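Section 3: Setting Up Your Card Sorter

You've got your Otine organizer out of its wrapper, and now comes the fun part! The Otine is a cardboard compartment organizer with rows and columns of narrow open slots, and it is made for flat things: loyalty cards, memory card sleeves, seed labels, swatches, appointment cards, the spare key tags that live at the bottom of every drawer. Once it's set up you'll wonder how you put up with rubber bands for so long.

Set aside 35 minutes the first time. After that, a refill takes hardly any time at all.

Before you start

Clear a patch of table big enough for the organizer and for one loose pile on either side of it. If you keep your card list on a laptop, put the laptop at the back and the organizer in front, so you can look up from a slot to the list without turning your head.

CAUTION: Corrugated board and liquids do not get along. Move cups, vases and open bottles to another surface before you unfold anything.

3.1 Opening the grid

1. Lay the organizer flat with the Ploson logo facing down.
2. Hold two opposite corners and pull gently until the dividers stand up. They will feel stiff the first time, and a light creak is normal.
3. Run a finger down each row. If a divider is leaning, press it back into its notch from the top.
4. Press the four outer corners square against the table.

NOTE: If a notch has torn, turn that divider end for end and slot it back in. The notches are the same at both ends. Replacement dividers are part no. 299.

3.2 Choosing your layout

There are two layouts we love, and you can swap between them whenever you like.

By row. Each row is a topic (travel, household, hobby) and the cards run left to right in the order you use them. Great for small collections.

By column. Each column is a month or a person. December always fills up first in our house, so give it a column near the edge where you can spill into the next one.

Whichever you choose, start in the lower slots, nearest to you. They're the easiest to reach, and you can see at a glance what you've already put in. Thin items are happy standing by themselves. Stiffer cards like a bit of company, but stop before you have to push.

3.3 Placing your first items

1. Pick two things of different thickness – a card and something slimmer works nicely.
2. Put each one in its own slot in the lower part of the grid, leaving the slots above free.
3. Lift each one out again using your thumb and first finger. If you can't get hold of it, move it to a wider slot.
4. Adjust the layout now, while there's almost nothing to move.
5. Add the rest of your pile one topic at a time.

Don't worry about getting it perfect. My own grid went through three arrangements in its first week, and the one I use now is the one I thought would never work!
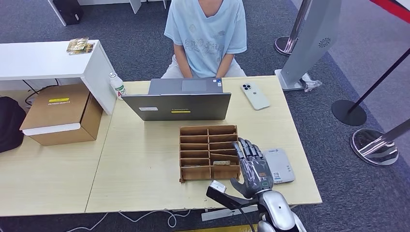
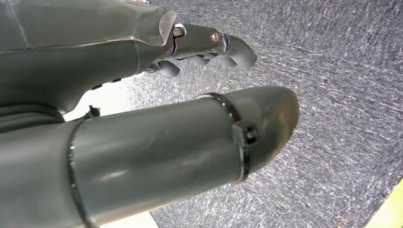

3.4 Labeling

Wait a few days before you label. You'll find some slots get used all the time and others sit there doing nothing, and it's much nicer to label the layout you really use.

1. Cut paper strips to 14 mm wide. The Espiritu label sheets are already scored to this width.
2. Write on the strip before sticking it down. A soft pencil is best if you're likely to change your mind.
3. Stick each strip to the top edge of its divider and fold it over, so the same word shows on both sides.

CAUTION: Don't use strong packing tape on the dividers. It takes the top layer of board with it when you peel it off.

3.5 Looking after the board

Dust the slots with a dry, soft paintbrush. To store the organizer, take everything out first, then fold it flat in the direction it opened. Keep it out of damp cupboards and away from windowsills that get condensation.

If the outer walls start to bow, stand the organizer between two heavy books overnight with the slots empty.

Layout ideas are very welcome, especially odd ones. Send them to Ultan Ó Conaill at the Sarnville workshop, and please say whether you sort by row or by column. Section 4 covers joining two organizers side by side.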